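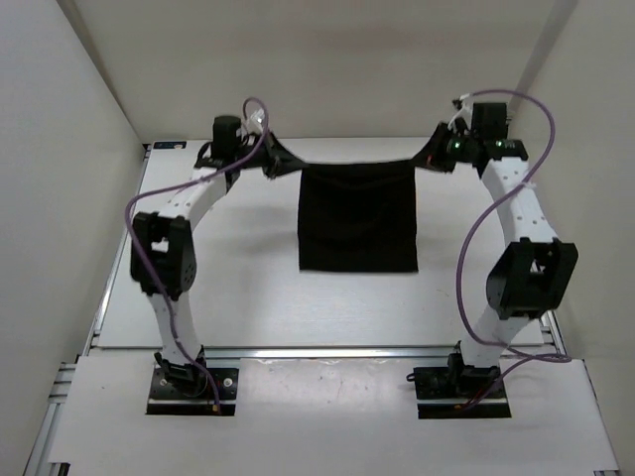
Dale Simard wrote in to say that my shrinkage figures for cotton twill were too low, and that his own came out nearer four percent along the warp. I reran the test in March with an 884 mm strip, washed warm and line dried. It lost 2 percent. A second strip, tumble dried on high, lost roughly 200 percent of that, so the dryer setting probably explains the gap.

Search this site Type and press enter

Both strips were cut from the same Charbonneau bolt. Width barely changed. I'll repeat it with the Brindance twill once the order arrives.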